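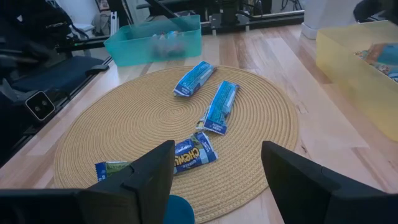 **Snack table news from Lastdale Hall**

Big cheers all round, because the snack table is back for September! We've got our favourite round woven mat out again, the teal tub is on the table for bits and bobs, and there are chewy bars for anyone who comes in straight from work with a rumbling tummy (me, most weeks).

Marcus Delacroix has taken over the shopping and he is doing a beautiful job of it. He's after your flavour requests, so write them on the sheet by the kettle before 5 pm. Peanut butter chocolate chip is well ahead so far – two people have written it down twice, which I'm allowing.

One small favour. Wrappers go in the bin under the sink, please, and if you take the last of something, tell Marcus so he can top it up. Nut-free bars are kept in their own tin in the kitchen cupboard.
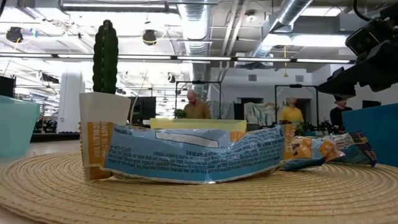

*Wrappers on the mat, with the little cactus behind.*

Next month we're trying homemade slices as well. The Itelden crew have promised a lemon one and I can't wait! Bring a labelled container if you'd like to take some home.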